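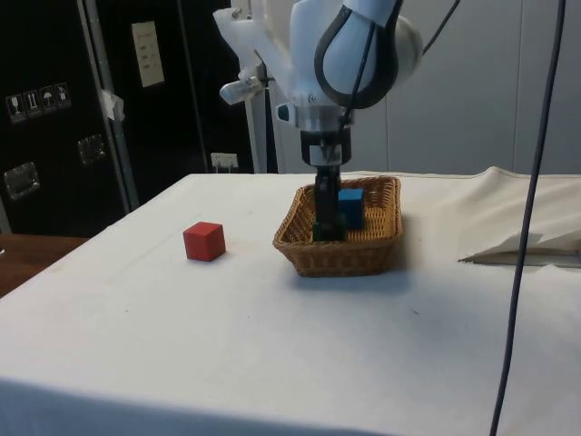
The Khamphan robotics club's arm at work over the wicker basket. A red cube sits on the cloth.

Club robot sorts cubes, but the numbers raise questions

8 Aug 2020

The student robotics club at Khamphan Technical School says its sorting project, named Fliltard, is ready for the regional contest in Herkis. Going by what the club has published so far, that may be generous.

The task sounds simple. An arm with a two-finger gripper has to move colored cubes between a tabletop and a basket, with no student touching the controls. The club's project page reports 1334 completed moves since January and calls the system "reliable in everyday conditions."

It does not say how many moves were tried. Without that figure, the total tells a reader very little. The page also lists 400 moves as "assisted," a word it never explains. If a student stepped in to straighten a cube or restart the program, those runs should be counted apart from the others.

Then there are the conditions. Cubes have flat sides and are easy to grip, and a white cloth makes a bright color easy for software to find. Everyday objects are rarely so helpful. A club in Nestska made similar claims last year and placed near the bottom once the judges swapped in their own objects.

The Khamphan team has 15 members, and two of them wrote most of the code, according to the same page. The work is clearly a lot for a school club to take on, and the basket is a harder target than an open tray, with sides the gripper has to clear.

Contest rules give each team 2 attempts in front of the judges. The club says it will post its full test log before then. It had not done so when this item was published.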